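About the Stumivus Center

The Stumivus Center for Practical Automation is an independent test and teaching institute. It was founded to answer a plain question that buyers, employers and families kept asking and could not get answered in one place: which chores can a machine do today, how well, and with how much help from a person? The Center does not build robots and does not sell them. It tests them on ordinary work, publishes what it finds, and teaches people how to read the results.

Our work falls into two areas. The household program covers tasks such as clearing a table, putting away groceries, folding towels and loading a dishwasher. The shop-floor program covers bin picking, kitting, simple packing, machine tending and end-of-shift cleanup. The two programs share staff, rules and a common record system, as many of the same problems appear in both. A machine that cannot pick up a soft bag at home will have trouble with a soft bag on a packing line.

Where We Work

The Center occupies two floors of the former Gosance textile building. The ground floor holds the shop-floor cells and the loading area. The upper floor holds the household rooms, which include a full kitchen, a laundry room and several smaller table stations. The classroom and the reading room are at the east end of the upper floor. A smaller site at Wumley is used for long-running trials, in which a machine is left on a single task for weeks at a time.

How We Test

Every chore in our catalog is written down before it is tested. The written form states what must be on the table or the line at the start, what must be true at the end, and how long the attempt may last. It also states what counts as help. If a member of staff straightens an object, repeats a command or restarts the machine, the attempt is recorded as assisted. An assisted attempt is never reported as a success, even when the chore is completed.

The catalog now lists 370 chores. Of these, 18 have been carried out by at least one machine at the standard we call unattended, meaning that the machine completed the full set of attempts with no help of any kind. Most of the 18 are shop-floor tasks with fixed positions and parts of a single shape. Only 2 are household tasks, and both take place on a clear counter with good lighting.

We are often asked why the household figure is so low. A home does not hold still. Cups are left in new places, drawers are overfilled, and a bowl that was full of fruit yesterday holds keys and mail today. People adjust to these changes without noticing them. Machines must be prepared for each one, and a small change in height, color or weight may be enough to cause a failure.
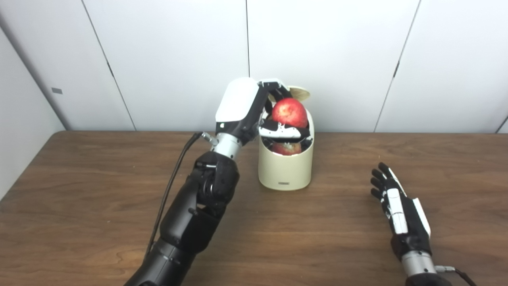 Handling food and containers has therefore become the largest part of the household program. Fruit is firm but bruises easily, no two pieces are the same shape, and the opening of a container leaves little space for fingers. Our staff record the grip, the release and the condition of the fruit once it has been set down. A bruised apple is recorded as a failed attempt. We have found that this rule changes the ranking of machines more than any rule about speed.

Two-handed work receives separate attention. Holding a jar steady with one hand while the other opens the lid is simple for most adults and remains among the hardest items in the catalog. The same is true of shaking out a pillowcase and of tying a trash bag. We report these chores in their own table so that a strong result in one-handed work does not hide a weak result elsewhere.

What We Publish

The Center issues a results bulletin twice a year. The winter bulletin appears in December and covers the household program. The summer bulletin covers the shop floor. Each entry gives the number of attempts, the number of assisted attempts, the kinds of failure observed and the time taken. A person of ordinary skill performs every chore under the same conditions, and that time is printed beside the machine's time. In the most recent cycle the Center recorded 846 scored attempts across both programs.

Makers of equipment may comment on an entry before it is printed, and their comments are printed with it. They may not withdraw an entry once testing has begun. Fees are the same for all makers and are listed in the bulletin.

Teaching and Training

The Mokoena Course is the Center's main teaching program. It is open to plant supervisors, care home managers, purchasing staff and teachers from technical schools. Students spend the first week in the classroom and the second week in the test rooms, where they write a chore for the catalog, set it up and score it. No background in programming is required. Over the length of the course, students learn to tell a prepared demonstration from a fair test and to judge what a machine would need in their own workplace.

Shorter sessions are available for employers who are considering a purchase. These sessions begin with a review of the work as it is done now. In a number of cases our advice has been to improve shelving, lighting or the layout of parts and to wait before buying any machine.

Our Position

The Center takes no stand for or against automation. We believe that a chore should be described honestly before anyone claims that a machine can do it, and that the people who do the work today should have a part in that description. Cleaners, packers, cooks and home aides are paid to review our catalog entries. Many entries have been rewritten after their review, most often because a step that seemed minor to us took up much of their time.

Our present view is that shop floors with steady, repeated work can already make good use of machines, and that general household help is still at the stage of supervised trials. This view is reviewed with each bulletin.

Visits

Group visits to the Gosance building may be arranged through the front office. Visitors under the age of 16 must be accompanied by an adult. The Wumley site is closed to visitors while trials are running.

Page last revised 1 Mar 2020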